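Wonville Water Users' Association
Minutes of the Operations Meeting, April

Present: Selina Ammann (chair), the operations manager, the network technician, the billing clerk, two member representatives from the Kosunthorpe branch, one member representative from the upper zone.
Apologies: the representative for the school.
The meeting opened at 6:35 p.m. A quorum was confirmed.

1. Minutes of the previous meeting

Accepted with one correction. Under item 4, "pressure-reducing valve at the lower reservoir" should read "pressure-sustaining valve at the lower reservoir." The correction has been entered in the master copy.

2. Matters arising

2.1 Access track to the spring collection chamber. The culvert has been cleared and the surface regraded as far as the second gate. The section above the gate remains passable only by tracked vehicle or on foot. Carried forward.

2.2 Spare chlorine dosing pump. Received and bench tested. The suction tubing supplied was the wrong bore and has been returned. The pump is stored in the valve house until the replacement tubing arrives.

2.3 Easement across the Petkov parcel. The signed copy has been returned by the landowner. It permits entry for inspection and repair at any time and for replacement of the main with written notice. The chair will have it recorded with the county.

3. Operations report

The operations manager reported on the period since the last meeting. Spring yield has been steady. Turbidity rose after the heavy rain and the intake was diverted to waste overnight; supply was maintained from storage and no member lost service. Chlorine residual at the far end of the Kosunthorpe branch dipped below the association's working target on two mornings and was corrected by adjusting the dose. Routine bacteriological samples were all clear.

The network technician added that the level sensor in the upper reservoir has begun to drift. It now reads high when the tank is drawn down, and the low-level alarm cannot be relied on. Until the sensor is replaced, the level will be checked at the sight tube each evening and entered in the log.

The upper zone representative asked whether the drift could have caused the overflow noted in the log. The technician thought this unlikely. The inlet is controlled by a float valve that operates independently of the sensor, and the overflow is more consistent with grit on the valve seat. The seat will be inspected when the tank is next isolated.

4. Night flow and leakage

The technician presented the night flow readings for both zones. Flow into the upper zone between 2 a.m. and 4 a.m. is in line with the readings taken last fall. Flow into the Kosunthorpe branch has increased steadily over the winter and does not fall off in the way normal household use would suggest.

Step testing was carried out by closing the line valves in sequence from the far end. Most of the excess flow disappeared when the valve above the old dairy was closed, which places the loss in the section between the dairy and the road crossing. No wet ground is visible on that section. The pipe there is bedded in coarse gravel, and the technician's view is that water is draining away along the trench.

Options discussed:

Acoustic survey of the section by an outside contractor, followed by a spot repair.

Replacement of the whole section, a length of 300 feet, in polyethylene pipe.

A Kosunthorpe representative argued for replacement. The section has been repaired before, and the joints are all of the same age and type. The operations manager agreed in principle but noted that replacement would require a road opening permit, and that leakage would continue while the permit was pending.

Resolved: to proceed with the acoustic survey and spot repair now, with spending capped at $2,000, and to obtain a price for replacement in time for the fall budget. One member abstained.

5. Meter replacement

Kerkero meters have been fitted at all connections in the upper zone. The technician reported one faulty register, replaced under warranty. Two older service boxes had to be dug out and reset to make room for the new unions.

The billing clerk noted that the new meters read in gallons and the old ones in cubic feet. Both types will be in use until the Kosunthorpe branch is complete, and the billing sheet has been changed to convert at entry. A member whose bill had been issued in the wrong unit has received a corrected copy.

Agreed: to begin the Kosunthorpe branch once the leak repair is finished, so that shutdowns can be combined where possible. Members are to receive written notice of any planned shutdown — a card on the door is acceptable.

6. Accounts

The billing clerk presented the statement for the quarter. Receipts from water charges were in line with budget. Electricity for the booster pump was over budget, consistent with the extra flow to Kosunthorpe. Outstanding member balances stand at $3,652, most of it in accounts less than one quarter overdue. Reminder letters have gone out. No disconnections are proposed.

The statement was accepted.

7. Summer restrictions

The draft notice was reviewed. The meeting asked for the wording on pool filling to be made clearer: filling from the public supply requires advance agreement with the operations manager, whatever the size of the pool. Drip irrigation remains exempt. The stage at which hose use is suspended will continue to be set by upper reservoir level, read at the sight tube until the sensor has been replaced.

8. Actions

Chair: record the Petkov easement.
Operations manager: engage a contractor for the acoustic survey; obtain a replacement price; revise the summer notice.
Network technician: order the level sensor; inspect the float valve seat; fit the dosing pump tubing on arrival.
Billing clerk: issue second reminders; send the shutdown card text to the chair for approval.

9. Any other business

The hydrant marker at the Kosunthorpe turnoff is missing and will be replaced from stock. The upper zone representative asked for the minutes to be posted at the valve house as well as on the website. Agreed.

The meeting closed at 8:20 p.m. The date of the next meeting will be circulated with the agenda.

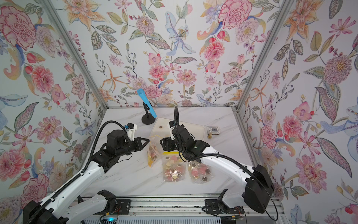 Corrections to these minutes should reach the chair in writing before the next agenda is issued. Copies of the night flow readings and the quarterly statement are available from the billing clerk on request.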